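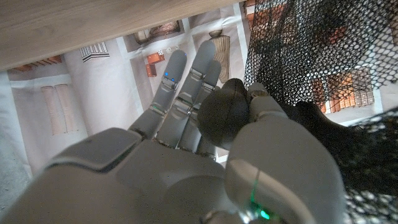
OK so the Waten and Drakton boundary deal passed last night and I have been grinning since breakfast. Thread, because I've been boring my family with it for years and it's your turn now.

Quick background for anyone who didn't grow up out this way. The Sutlow used to be the line between the two towns. Then came the big flood, the river moved, and a strip of bottomland that had always been Waten's ended up on the Drakton bank. 2667 acres. Both towns have claimed it for 40 years.

And when I say claimed, I mean both sent tax bills! Both put up signs! My aunt lived down there and could get a pothole ignored by two separate road departments.

I grew up on the Waten side, so I was raised to believe Drakton stole it. I said so in a school speech once. I got a ribbon for it. Then I went to work in Drakton at nineteen and met people who'd been told the exact same story with the names switched.

What I love about the deal is that it starts with the people who live on the strip. Every earlier plan started with a map. You'd get two lawyers with two maps and everybody would go home mad.

Under the new one, residents pick which town they vote in and where their kids go to school, house by house. The road and the levee go to a joint board with 7 seats, three from each town and one elected by the strip itself. That last seat is the big one for me. They've never had a say in anything!

Credit where it's due: Nusrat Dogar on the Drakton council was the first elected person I ever heard say out loud that her own town had handled the flood badly. She said it at a public meeting in Drakton, with people booing. I was in the third row and I could have hugged her.

And Monique Texier on our side did the less glamorous part and read the old agreements. All of them. She found that Waten had promised to pay for half the levee repairs and then quietly stopped paying the second year. We did that. It was us! I'd never heard a word of it growing up.
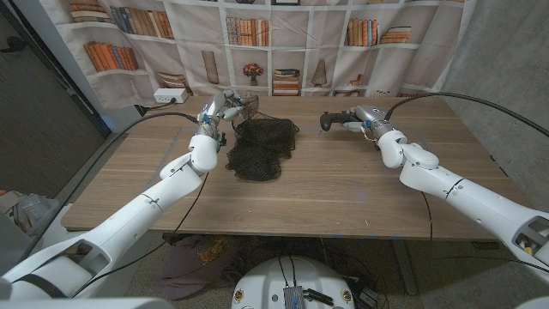

Some folks at home are furious with her for bringing it up. I get it, I do. Nobody likes finding out the family story has a hole in it. But Drakton came back to the table within a month of her saying it, after years of not returning calls. I don't think those two things are unrelated.

Someone is going to reply that we gave away the land. I've read the deal twice. Waten keeps the old cemetery and the fishing access at Fleury Landing, for good, in writing. Drakton keeps the pump station, which they built and paid for. The rest is shared or up to the residents.

Do I have complaints? Sure. The part about who pays after a flood is mushy. It says the towns will split costs "fairly" and then doesn't say what fairly means, and that one word is how we got into this mess the first time. I'd like a number in there before the next high water.

I also think the deer season rules are going to be a headache. Two towns, two sets of dates, one field. Good luck to whoever gets that phone call.

Now the vote itself. The Waten side was supposed to be a nail-biter and then it just wasn't. An older man from the strip got up near the end and said he'd paid taxes to both towns the year his barn washed out, and neither one sent so much as a shovel. Then he sat down. You could hear the radiator.

Drakton voted the same evening, and somebody in our hall had it on their phone, so we got their result before we'd finished folding chairs. People clapped for Drakton. In WATEN. My grandfather would have had to lie down.

A few of you have asked what happens next. Both mayors sign in January, then the strip elects its board member in the spring. If you live down there, please please check which town has you registered right now, because it may well be both. The clerks in either town hall can look it up for you.

And if you're thinking of running for that seat, do it! I'll knock on doors for anybody who'll talk about the levee, from either bank. I have good boots and up to three free evenings a week.

Going to go call my aunt. She hasn't heard yet that she gets to choose, and I want to know which one she picks.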